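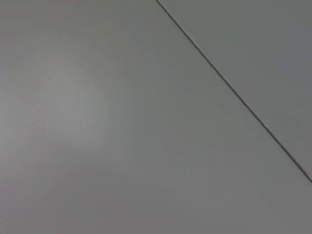

Clarnby 原作と映画の会 定例会議事録

日時:20/1/16 夜
場所:喫茶 Sonora 奥の大テーブル
出席:原作派、映画派、どちらでもない派、進行役、書記(本稿筆者)
欠席:「行けたら行く」と返信した者全員
配布物:前回議事録、『Trilloma』登場人物対照表(改訂版)、Sonora の新しいメニュー(店から)

前回議事録の確認

前回議事録について訂正の申し出があった。「原作派の一人が映画の結末について激しく泣いた」とあるのは「静かに泣いた」の誤りであるとのこと。本人の申告なので書記は従う。ただし隣に座っていた者から、静かではなかったという補足があったので、それも記録しておく。

また、前回「次回までに各自、原作を読了のこと」と決めた件につき、進行役が読了者の挙手を求めた。手は挙がったものの、途中で下ろした者、肘までしか挙げなかった者がおり、判定は保留となった。肘までの挙手が読了を意味するのかについては、後述の「その他」で再び話題になった。

その他の箇所は承認された。

『Trilloma』映画化について

Kavanagh が配給する映画版『Trilloma』の予告編が公開されたことを受け、会としての見方を話し合った。ご存じない会員のために書いておくと、原作は全539ページの長編で、海面の上がった星で灯台を転々とする姉妹の話である。予告編では姉妹が灯台を転々とする代わりに、灯台が次々に爆発していた。

原作派から、灯台は原作では一度も爆発しないとの指摘があった。映画派は、原作でも終盤に灯台の明かりが消える場面があり、それを画面で見せようとすればある程度の火薬は避けられないと述べた。原作派は、明かりが消えることと建物がなくなることの間にはかなりの距離があると応じた。どちらでもない派は、爆発の色がきれいだったと述べた。

続いて妹の年齢の問題。原作の妹は子どもで、姉の荷物に紛れて寝てしまうような年頃である。予告編の妹は自分で車を運転していた。この点について、映画派のうちにも動揺が見られた。車があるなら灯台まで歩くくだりが丸ごとなくなるのではないか、という懸念である。原作の中盤はほぼ歩いている。歩くところが好きだという者と、歩くところで一度読むのをやめたという者がおり、発言の長さはだいたい同じだった。

予告編の最後に映る若い男性が何者かについても、意見が分かれた。原作派の見立ては次のとおり。

・灯台守の息子。原作では手紙の中にだけ登場し、顔の描写はない。
・姉の夢に出てくる船乗り。原作では老人。
・原作にいない人。

配布された対照表では船乗り説を採っているが、作成者本人が「願望が入っている」と認めた。予告編の男性は姉と見つめ合っており、映画派によれば、見つめ合っている以上は恋愛の筋が加わると考えるのが自然とのこと。原作派は、原作にも見つめ合う場面はあると反論した。相手はカモメである。

この議題の結論として、会としては映画の公開を待ち、観る前に怒らないことを申し合わせた。怒りの下書きを用意しておくのは各自の自由とする。

脚色をどこまで許すかについて

毎回出る議題であり、毎回終わらない。今回は進行役の提案で、先に砂時計を置いて始めた。砂時計は Sonora の紅茶用のものを借りた。砂が落ちきってからも議論は続き、紅茶を頼んだ別の客のために途中で返却した。

原作派のうち厳格な側は、章の順番、季節、台詞の語尾まで守るべきだと主張した。これに対し、語尾は翻訳者が付けたものではないかという質問が出て、しばらく沈黙があった。厳格な側は、では翻訳の語尾を守るべきだと立場を改めた。

原作派のうち穏やかな側は、筋が変わっても手触りが残っていればよいと述べた。手触りとは具体的に何かと問われ、湿気だと答えた。『Trilloma』はたしかに全編にわたって湿っている。登場人物の靴が乾いている場面を挙げられる者がいるかと聞かれて、挙げられる者はいなかった。映画の予告編では全員の髪がよく乾いていた、という観察があり、これには映画派も反論しなかった。

映画派の主張は、小説の大部分は人が考えているだけなので、考えているところをそのまま撮れば、考えている人の顔が延々と続くことになるというものだった。延々と続いても構わないという声が原作派から上がり、それは別の種類の映画であり、当会では過去に上映したことがあり、半数が寝た、という指摘があった。寝た者のうち数名がその場で名乗り出た。よく眠れたそうである。

独白のナレーションについても触れた。予告編では姉の声で「世界が沈んだあの日、私はまだ何も知らなかった」という語りが入る。原作の書き出しは、缶詰のふたが開かないという話である。缶詰のほうがよい、という点では両派が一致した。本会で両派が一致するのは久しぶりなので、進行役の求めにより特記する。

映画だけ観て原作を読まない者が、原作について意見を言ってよいかという問いも出た。よい、ただし「たぶん」を付けること、という案が示された。原作だけ読んで映画を観ない者にも同じ条件を課すべきだという修正が入り、修正案どおり決まった。決まった直後から、誰の発言にも「たぶん」が付くようになり、進行に若干の支障が出た。

読み合わせの進め方

公開までに原作を読み終えたい会員のために、読み合わせを続ける。前回までの方式は、一人が声に出して読み、他の者が黙って聞くというものだった。実際には、聞いている者が先のページをめくって息をのむので、読んでいる者が気を散らすという苦情があった。

新しい方式として、各自が家で読んでくることとし、集まりでは好きな場面を一つだけ持ち寄ることにした。一つだけという制限には反対もあったが、制限のなかった会で灯台の階段の場面だけが朗読され続けた件を思い出してもらい、了承を得た。階段は長い。

1回に進む分量は30ページとする案が出た。もっと多くてよいという者もいたが、その者が読了の挙手で肘までしか挙げなかった人物であったため、説得力を欠いた。30ページで決定。

版の問題もある。単行本と文庫でページがずれるため、「あの場面」を探すのに毎回手間取っている。本会でのページの数え方は単行本に合わせる。文庫の者は章題で探すこと。電子書籍の者からは、自分の端末には割合しか出ないという訴えがあった。検討したが、どうにもならなかった。

なお、先まで読んだ者が結末をほのめかす行為について。直接言うことはもとより禁止だが、今回から次の行為も控えることとした。

・「ああ、そこね」と言ってうなずく。
・特定の登場人物の名が出たときに目を伏せる。
・「まあ、読めばわかる」
・対照表の余白に小さく十字を書く。

最後の項目については、すでに書かれたものが配布済みである。改訂版を受け取った会員は、余白を見ないようにされたい。書記は見てしまった。

5月の上映と感想会

映画版が当地でも5月に公開される予定のため、会で揃って観に行き、そのあと Sonora で感想会を開く。公開日が動いた場合は合わせて動く。Kavanagh の作品は動くことがある、と映画派が言い添えた。

座席について。原作派と映画派を離して座らせるべきだという提案と、交互に座らせるべきだという提案があった。離すと片側だけがため息をつくことになり、一般の観客に不審がられる。交互だと隣の者に小声で訂正を入れる者が必ず出る。結局、席は各自で取ることにした。上映中の訂正は、小声であっても禁止。うなずきは可、首を横に振るのは暗転の間だけとする。

字幕版と吹替版のどちらにするかは決まらなかった。字幕派は声の演技を聞きたいと言い、吹替派は画面の灯台を見ていたいと言う。灯台は爆発するのだから見ていなくても音でわかるのではないか、という発言があり、原作派の一部が席を立って水を飲みに行った。戻ってから再開したが、やはり決まらず、次回に送る。

ポップコーンの扱いも問われた。静かな場面が原作どおり残っているなら音が気になるだろうし、残っていないなら気にする必要がない。したがってポップコーンを買うかどうかは、脚色をどの程度信じているかの表明になる。映画派は全員買うと言った。原作派にも、買うという者がいた。理由を問うと、好きだからとのことだった。

感想会は、観終えた直後に開くか、一晩置いてから開くかで意見が割れた。直後は熱いが支離滅裂になり、一晩置くと整うが他人の感想を読んできてしまう。直後に開き、支離滅裂のまま記録するという案が通った。記録するのは書記である。書記は反対した。

感想会での発言は一人あたり5分まで。続編の予想は発言時間に含む。原作がシリーズであることから続編の有無は当然気になるところだが、前に扱った別の三部作が途中で途切れた件について、まだ立ち直っていない会員がいる。その話を始めると会場を閉める時間になるので、しないこと。

配役表の賭けについて

前々回に始まった、映画の配役を当てる遊びの結果が出た。賭けたのは Sonora のプリンである。当てた者はいない。もっとも近かったのは「姉の役は背の高い人」という予想で、これを当たりとするかどうかで揉めた。予告編では姉は終始しゃがんでいるか、爆風で倒れているため、背の高さを確かめる手段がなかった。

プリンは全員で分けるという案が出たが、分けるには数が足りない。進行役の裁定で次の賭けに持ち越す。次の賭けの題は「カモメは出るか」。出る、出ない、出るがしゃべる、から選ぶ。しゃべるに賭けた者がいたことを、書記はここに記すだけにしておく。

題名の発音

『Trilloma』をどう読むかについて、これまで会では「トリロマ」としてきたが、予告編のナレーターは「トライローマ」に近い言い方をしていた。原作派は、原作では水没した町の古い名であり、町の人が死に絶えているので正しい発音を知る者がいないという設定を挙げた。したがって何と読んでもよいはずだが、ナレーターの読み方だけは違う気がする、というのが原作派の一致した感覚である。映画派は早くも「トライローマ」と言い始めている。書記はどちらとも聞こえるように発音する練習をしている。

表記は英字のままとする。

会報の原稿

次号の会報に『Trilloma』の特集を組む。原稿の依頼先と題目は次のとおり決まった。

・原作派:「缶詰のふたはなぜ開かないのか」
・映画派:「予告編を繰り返し見てわかったこと」
・どちらでもない派:「爆発の色について」
・書記:編集後記

原稿の分量は2ページまで。原作派から、足りないという声が上がった。前号の原作派の原稿が会報の大半を占め、残りが目次だったことを踏まえての制限なので、ご理解いただきたい。脚注も本文の分量に数える。脚注に脚注を付けることは認めない。

表紙には灯台の絵を使う。爆発前のものとする。

新しく入った会員について

映画版の予告編を見て入会したという方が初めて参加した。原作は未読で、灯台が爆発するので面白そうだと思ったとのこと。室内はしばらく静かだったが、そのうち原作派の者が単行本を貸し出した。付箋が多すぎて閉じない状態の本である。付箋のある箇所は読まずに飛ばしてよいかと聞かれ、原作派は、付箋のある箇所だけは飛ばさないでほしいと答えた。付箋のない箇所はほとんど見当たらなかった。

新会員はどの派にも属さないとの意向で、当面どちらでもない派の席に座っていただく。どちらでもない派は歓迎の意を表し、メニューを渡した。

その他

肘までの挙手について。読了とは認めないが、読む意思があるものとして扱う。

対照表について。改訂版にも誤りがある。姉と妹が入れ替わっている欄が見つかった。作成者は、予告編を見ているうちにわからなくなったと説明した。再改訂版は次回配布する。色分けは継続するが、黄色の上に黄色で書くのはやめること。

前に上映した古い白黒映画の原作を、まだ図書館に返していない会員がいる。督促が会の連絡先に来ている。心当たりのある方は返却してください。面白かったのなら感想も添えて。

Sonora から、声がほかの席まで届いているとの話があった。苦情かと身構えたが、カウンターの常連の方が灯台の件で続きを知りたがっているとのことだった。結末に触れない範囲で進行役がお答えした。常連の方は、爆発しないほうがよいと思う、たぶん、と言われた。

次回までの宿題

・原作を30ページ読み進める。全部読んでしまった者は、読んでいない顔を練習する。
・好きな場面を一つ選ぶ。階段以外。
・字幕か吹替かを考えておく。
・カモメの賭けの札を出す。

次回の日程は後日連絡する。場所は同じく Sonora の奥の大テーブル。先に来た者は、壁側の席を原作派のために空けておくこと。背もたれがないと、予告編の話に耐えられないそうである。

以上
記録:書記

追記:散会後、店の前で脚色の議題が再開されたが、寒かったため書記は帰宅した。どうなったかは出席者に聞かれたい。人によって話が違う。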